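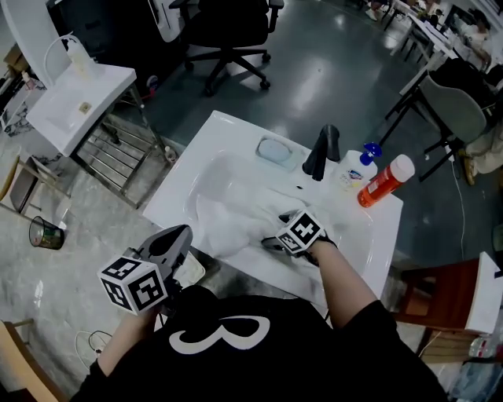
洗面台で布を扱う作業。両手のグリッパーにマーカーキューブ付き

こんにちは、Jumley開発チームの便りです。今回は手首まわりの姿勢推定の話をさせてください。地味です。でも12月からずっとこればかりやっていたので、書かずにはいられません!

うちの記録ツールFotarは、グリッパーに載せた白いキューブの模様を頭側のカメラで読んで、左右の手先が空間のどこにあるかを出しています。面ごとにパターンが違うので、一面でもきれいに見えれば位置と向きが決まる、というのが建前です。机の上で積み木を動かしているうちは、この建前でだいたい済んでいました。

ところが洗面台に移ったとたん、軌跡がぴょんぴょん跳ねるんですよ。最初は検出器のしきい値を疑って、二日くらい無駄にしました(いま思うとログを先に見ればよかった……)。犯人は検出のほうではなく、その後ろの姿勢計算でした。手を洗面ボウルに下ろすとキューブが斜めを向き、四角い模様がつぶれて写ります。一面だけで解こうとすると答えの候補が2つ出てきて、フレームごとにあっちを選んだりこっちを選んだり。グラフで見ると、手首が一瞬で裏返ってはまた戻っている。人間の腕でやったら大変です。

それで新しい版では、見えている面を全部まとめて一個の剛体として解くように書き直しました。キューブの各面の位置関係はあらかじめ校正ファイルに入れてあるので、三面見えていれば三面ぶんの角を一度に使えます。どうしても一面しか取れないときは、直前の姿勢に近い候補を選び、それでも怪しければ「信頼度低」の印を付けて後段に渡します。無理に埋めないことにしたのがわりと大きくて、後で軌跡を眺めるときの気持ちがずいぶん楽になりました。

手元のテスト用の記録104本を新旧両方の版に通したところ、旧版で裏返りが出ていたのは78本。新版ではそのうち2本を残して消えました。残ったものはどちらも、キューブが袖の陰に入ってからまた出てくる場面です。直前の姿勢が古くなりすぎていて、近いほうを選ぶ作戦が効かないんですね。ここは前後両方向から軌跡をならす処理を試しているところです。リアルタイムでは使えないけれど、記録の後処理なら問題ないはず。

もうひとつ困りものだったのが、つやつやの陶器です。白いし光るし、縁のカーブもあるしで、背景の明るさが場所によってずいぶん違います。画像全体で一つのしきい値を使っていたころは、キューブの輪郭が洗面台の白に溶けてしまうことがありました。いまは小さな領域ごとに切り替えています。処理は少し重くなりましたが、前のフレームの位置から探す範囲を絞れば帳尻は合います。

布のほうは、正直まだこれからです。手先の軌跡がまともになったので、次は把持の開閉と布の輪郭を時刻でそろえて、つかみ直しの区間を自動で切り出したいと思っています。白いボウルに白い布なので、領域分割のモデルがしょっちゅう迷子になります。色で頼れないぶん、しわの陰影を見る方向かなあ、と個人的には思っていますが、チーム内では意見が割れています。私はしわ派です。

プランナーのSkirnmontをお使いの方へ。信頼度の列が一つ増えたので、読み込み側の設定も更新してください。古い設定のままでも動きはしますが、印の付いた区間まで普通の軌跡として扱われてしまいます。校正ファイルの形式は変わっていませんので、撮り直しは不要です!

変更点の細かい一覧は、Fotarの更新履歴のページに載せました。「うちの流し台でも裏返った」という記録があれば、ログの先頭部分といっしょに送ってもらえると助かります。

2018年1月30日 Jumley開発チーム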